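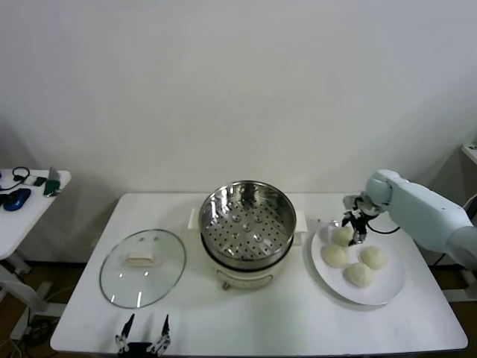 **Wilo Layug**, club reporter and very average blue belt

I finally made it out to the open day at the Hamudstead fight gym, and I'm still sore from it. Doors opened at nine on Sun 6 October and the parking lot was already full, so I left the car by the feed store and walked back with my bag.

The gym used to be a tire shop. They kept the roll-up doors, and the mats now run wall to wall, with a full-size cage at the far end. I paced it out - bigger than it looks on the stream!
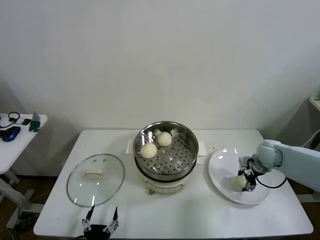 *Issue 38*

First up was an open wrestling class. The coaches had us drilling single legs off the fence for the better part of an hour, and I got planted by a teenager (twice). Then came the pro sparring, 2 rings going at once, and wow, the sound of those body kicks up close.

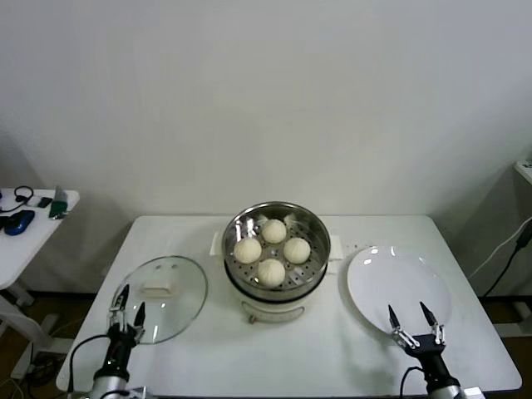
I also got a go on the Roron, their pressure-sensing heavy bag. My best right hand scored 214, and the board by the door is full of people who did a lot better. My left hook we won't discuss.

After lunch there was a talk on cutting weight safely, which ran long but was worth it. Lots of good questions from parents.
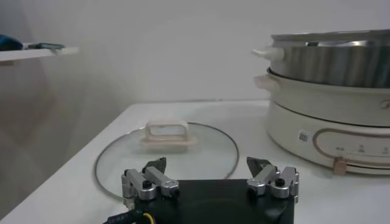

Membership is month to month, and the first week is free if you sign up before the amateur card in November. I took a form. My knees are still thinking it over.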